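Stultby, April 8, 2018

# Stultby library keeps its Saturday hours until the end of the year

The town library in Stultby will stay open on Saturdays for the rest of the year. The town council decided this on Thursday evening, after a discussion that lasted almost two hours. The vote was six to three.

In January the council had planned to close the library on Saturdays from the first of May. The reason was the heating bill, which had grown for the third winter in a row, and the cost of a second person at the desk. Under the old plan the library would be open only on weekdays, from ten in the morning until five in the afternoon.

Many people in Stultby work in the city and come home on the train after six. For them the weekday hours are of little use. A letter against the plan was left at the library desk and in the bakery on Filtine Street, and 506 people signed it before it was given to the council in March. Stultby has 3569 inhabitants, so this is a large part of the town.

"I did not expect so many names," said Oluf Kvaran, who has been head of the library for eleven years. "We put out one sheet of paper and thought it would be enough for the week. On the second day we had to print more."

According to Kvaran, Saturday is the day when families come. On a normal Saturday this winter the library lent out 476 books, films and games, which is more than on Monday and Tuesday together. The reading hour for small children is also on Saturday, at eleven, and it is often full. 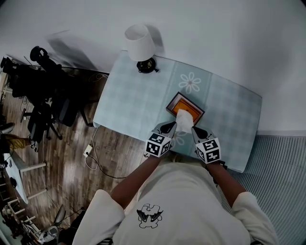 The council did not accept everything in the letter. The Saturday opening will be shorter than before, from ten to two, and the upper floor with the local history collection will be locked on that day. Visitors who want to use the old newspapers or the church books must come during the week, or write to the library in advance and ask for the material to be brought down.

The evening opening on Wednesdays, which was stopped last autumn, does not come back. Several people at the meeting asked for it again. The answer from the council was that there is no money for both, and that Saturday is more important.

To pay for the Saturdays, the library will buy fewer printed magazines. It has now subscriptions to 41 magazines and will end nine of them in the summer. The list is not ready yet, but Kvaran said that the gardening and sewing magazines are safe, as they are borrowed all the time. A few of the computer magazines will probably go, and also one about sailing – Stultby is 60 kilometers from the sea.

The fee for late books will also go up, for the first time since 2009. Children under 15 will still pay nothing. The council will in addition give 900 euros for new lamps in the reading room, where the present ones are old and use much electricity. The lamps should be in place before the start of the school year.

Not all in the council were happy. The three members who voted no said that the heating problem is only moved to next winter. The windows on the north side are from 1964, and the boiler in the cellar was repaired twice this season. They wanted first a full report on the building and after that a decision about the opening hours. The report will be made in any case, and it should be finished in October.

Erik Café, which rents the small room beside the entrance, will follow the new hours and close at two on Saturdays. The owners had said earlier that they would leave the building if it was closed the whole weekend. They have now signed for one more year. The café will also continue to sell the used books that the library takes out of its shelves, and the money goes to the children's department as before.

The bus stop in front of the library is not affected by the decision, but there is another change that visitors should know about. Line 3 will not stop there from the middle of April until the end of May, when the street gets new water pipes. The nearest stop in this time is Hong Square, a walk of five minutes. Parking behind the library is open as usual, but the entrance will be from the school side.

The new hours begin on the first Saturday in May. Until then the library is open on Saturdays from ten to four, as it has been this winter. Books can be returned at all times in the box by the main door, except on public holidays, when the box is locked.

The council will take up the question again in November, together with the budget for next year. Anyone who wants to say something about the opening hours can write to the town office or leave a note at the library desk before the end of September. The notes can be written in any language, and it is not necessary to give a name.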